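Two hands are harder than one

I'd been trading messages with Vasylyna Bilyk since May before she finally let me come by Buvden, the shared workshop where she and Maksym Romaniuk are building a two-handed robot on evenings and weekends. (Bring snacks, she wrote. I brought snacks.)

"The arms were the easy part," she told me, already rooting through a drawer for a hex key. "You bolt them down, they move, you feel like a genius for a week. Then you put fingers on them."

The fingers are on their third version. The first set could close on a mug but couldn't let go of it without dragging it along, which Maksym still does an impression of. The second set was stronger and kept snapping its own tendons. They went through over 83 feet of fishing line on that one!
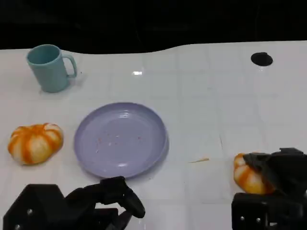 I asked why they were so set on table clearing, of all jobs. Maksym laughed. "I hate doing it. Also it's full of annoying shapes. A plate is flat, so where do you grab it? You need one hand to tip the edge and the other to get under."

Right now he steers both hands himself and records every run. A good night is eight clean runs in a row. A bad night is two, and then somebody goes out for dumplings.

Vasylyna does the wiring and has opinions about screws. "If I can't get a finger off without taking the whole palm apart, I'm not wiring it," she said, and made me try it. It took me ages, and I dropped a washer into my shoe.

Next up is a softer fingertip. Maksym wants to cast it in silicone, Vasylyna wants to dip it, and they were still arguing about mold release when I left to catch my bus.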